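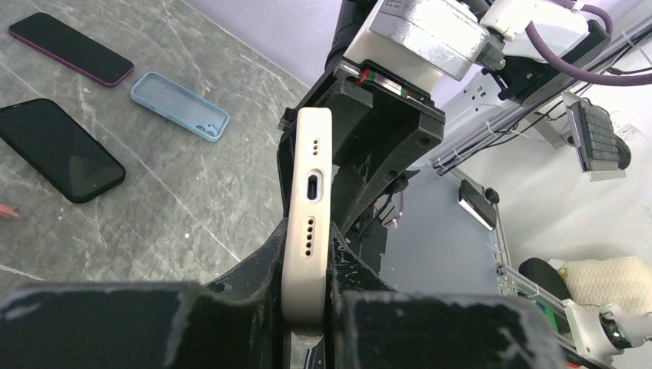
Phone in its case held between the gripper fingers, charging port facing out. Casing bench, Pinden site.

Bjarnason Staff Forum > Operations > Pinden > Casing and Returns

Thread: Automated handling at the casing bench – staffing, duties and open questions

Beca_Lougher (Operations Planning)
Posted 10/11/2025

Colleagues,

This thread is opened for questions on the change to case removal and case fitting at Pinden. Please keep bench matters here and send anything concerning an individual contract to Personnel directly.

The position at present is as follows. The Trokix arm has been assigned to handsets that arrive in a case. It picks up the phone, presents it for the port check, and places it down for the next step. Removal of tight or damaged cases stays with staff, as does any handset with a cracked screen or a swollen back. Records are entered in Climus by the person on the bench, under that person's own login, until further notice.

12 employees are affected. No position is being withdrawn. Six employees will remain at the bench in rotation and six will move to grading and final inspection, where we have been short for most of the year.

Questions are welcome and will be answered in the order received.

Beca Lougher

----------

M_Egilsson (Casing, early shift)

Thank you for opening the thread. I have three questions on behalf of the early shift.

First, the bench target. The notice on the board refers to 2,000 handsets a week for the arm and the person working beside it. Is that one figure for both, and if the arm is stopped, does the figure come down for that week?

Second, the grade. The six who remain are now expected to clear stoppages, clean the fingers, reset the arm and decide which handsets it should not be given. None of this is in the current job description for a bench assistant.

Third, Climus. If the arm marks a port as clear and it is later found blocked, the record carries the name of whoever was logged in. Several people have asked me about this and I could not give them an answer.

----------

Beca_Lougher (Operations Planning)

Mr. Egilsson,

On the first point, it is one figure for both. Hours in which the arm is stopped for any reason will be deducted. The shift lead records the stoppage and the deduction is applied the following week.

On the second, a revised job description is being drafted. I expect to circulate it in January.

On the third, I accept that the present arrangement is unsatisfactory. I have asked for a separate login for the arm and will report back when I have a date.

----------

OBrondum (Grading)

I moved from casing to grading with the first group and would like to put on record that the move has been a good one for me. I worked at the casing bench for nine years. Peeling tight cases off phones all day is hard on the thumbs and the base of the hand, and two of us had been treated for it. In grading I sit for part of the day, stand for part of it, and the work asks for judgment.

I understand the concerns about records and grades and I support having them settled. I would still ask colleagues not to speak of the old arrangement as though it had been comfortable.

Oluf Brøndum

----------

M_Egilsson (Casing, early shift)

No one on my shift disputes what Oluf says about hands. The difficulty is that the tight cases are the ones that stay with us. Before the change, a person would have a run of soft silicone cases that come away with little effort, then a hard one, then more soft ones. The arm now takes the easy work and the person beside it receives one difficult case after another. The total is lower. The strain per handset is higher.

I would ask that this be measured before anyone states that the change has improved matters at the bench.

----------

N_Ketilsson (Occupational Health)

I can confirm that this has been raised with my office and that Mr. Egilsson's description agrees with what I observed. I spent two mornings at the bench. On both, the share of stiff cases passed to staff was well above what it had been under the former arrangement.

My recommendations to Operations are:

Rotation away from the bench every two hours, including on days when the arm is running without stoppages.
A wedge tool at each station for polycarbonate cases. The tool was approved last year and only two were ever issued.
A hand and wrist review for all six bench employees after eight weeks.

The first of these can be started at once by the shift leads and requires no further approval.

Nanna Ketilsson

----------

late_shift_casing

Is rotation every two hours realistic with six people? On the late shift we have two. If one of us rotates to grading, the other is alone with the arm, and the written procedure states that the arm may not be operated by a lone worker.

----------

N_Ketilsson (Occupational Health)

That is a fair objection and I had not taken the late shift into account. The rotation should be an exchange with a person in grading who has been trained on the bench, so that two remain present. Whether enough graders on the late shift have that training is a question for Ms. Lougher.

----------

Beca_Lougher (Operations Planning)

One grader on the late shift has completed the training. A second will do so this month. Until then, late shift staff should stop the arm during the exchange and record the time as a stoppage, with the usual deduction from the target.

----------

MalouG (Technical Support)

I would like to respond to several matters concerning the equipment.

Finger surfaces. The fingers on the bench arm are scratched, most noticeably along the upper edges. Staff have asked whether this can mark a customer's handset. For phones held in their case the risk is low. For bare handsets I would ask that you run a fingertip along the contact faces at the start of each shift and report anything that feels raised. Spare fingers are kept in the second drawer of the tool cabinet. Please do not sand the old ones. Two sets have been returned to me with the faces no longer parallel.

Port check. The phone must be held edge-on with the port facing outward. If it has been picked up with the port end turned the wrong way, set it down and allow the arm to pick it up again. Do not turn the phone by hand while it is in the grip.

Table. Only the handsets and cases in process should be on it. Please keep drinks, pens and badge clips off it.

Cables. Staff have been moving the cables aside in order to wipe down. Please leave them where they are and call Technical Support if cleaning cannot be done around them.

Malou Gunnlaugsson

----------

M_Egilsson (Casing, early shift)

With respect to the instruction to set the phone down and let the arm pick it up again: this takes longer than turning it by hand, and the time counts against the target. If the instruction stands, and I understand why it should, the target has to allow for it. At the moment the procedure asks for one thing and the figure on the board rewards another.

----------

MalouG (Technical Support)

The instruction stands. A hand between the fingers while they are closed on a handset is not permitted under any circumstances, and I will not approve an exception on grounds of time. I agree that the target is a matter for Operations and I would support a reduction.

----------

OBrondum (Grading)

May I add something from the receiving end. Over the past month, grading logged 597 handsets from the casing bench that required a second port check. Lint accounted for most of them. A person at the bench used to hold the phone up to the lamp and tilt it, and could see lint packed at the back of the port. The check as it is now done looks straight in.

I do not raise this as a complaint against the bench. It does mean that some of the work has moved down the line to us, and the six of us in grading were not told to expect it.

----------

Beca_Lougher (Operations Planning)

Mr. Brøndum, thank you. I had not seen that figure. Could you tell me whether these were found at the start of grading or at final inspection? If they are reaching final inspection, I would want to move the second check forward.

----------

OBrondum (Grading)

Mostly at the start. A small number went through to final inspection, and those were from the late shift, where the lamp over the grading table has been out since before the change. The request for a new lamp is in Climus and has been open for some time.

----------

late_shift_casing

Confirming the lamp.

One further question, which may belong in another thread. When the arm was brought in, we were told that staff would be consulted on any second unit. There is now a space marked out with tape next to the packing tables. Could someone say what it is for?

----------

Beca_Lougher (Operations Planning)

The space is reserved for a possible second arm. No order has been placed. The undertaking on consultation remains in force and the meeting will be announced on this forum before any decision is taken. I regret that the floor was marked before staff were informed.

Interim arrangements, effective from the next rota:

The bench target of 2,000 is suspended for the remainder of the quarter. Shift leads will continue to record volumes, and no individual or shift will be assessed on them.
Wedge tools will be issued to every station.
Port checks are to be repeated by hand, with the phone set down by the arm and the arm stopped, on any handset where lint is suspected.
The lamp request has been approved and passed to Facilities.

The separate Climus login is still outstanding.

----------

M_Egilsson (Casing, early shift)

Received with thanks. I will put this to the early shift tomorrow morning. The question of grade remains open, and I would ask that the draft job description be shared with the shifts before it is final – the last one reached us already signed.

----------

Beca_Lougher (Operations Planning)

Agreed. The draft will be posted in this thread, with two weeks allowed for comment.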